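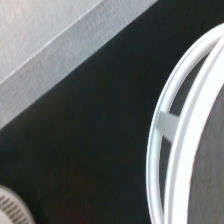 February, just after 6 a.m.

I finished the Adomaitis book last night and I can't stop thinking about it! Chapter nine especially, where the choir has 20 singers left and they decide to learn the long mass anyway. I read the last 50 pages standing up in the kitchen with my coat still on.

So of course I woke up wanting to sing. Rehearsal tonight, second one on the Josulow pieces, and Ok-hee says the alto line in the third is ours for real this time, no more hiding behind the sopranos. I've marked every breath in green pencil. Measure 31 is still a disaster (I keep going up where it goes down) but the ending, oh, the ending is gorgeous.
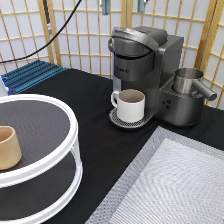 Coffee corner, black cloth and paper screen.

Aušra called about Cernholm. We're in!! A real hall, 200 seats, and she swears the echo hangs on long after you close your mouth. I danced down the hallway.

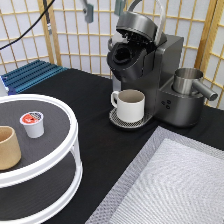 The third piece wants a low F from us, very quiet, and mine only shows up early in the day. I hummed it over and over and got it four times out of seven. I'd like to hold it for the whole line without wobbling. A white mug on the drip tray, lid up, and me humming F at it, that's pretty much how I practice now. Then the Latin, out loud, slow, then faster.

To do: call Aušra back about the bus, find black shoes, copy out page 12 for Ok-hee, who left hers on the train.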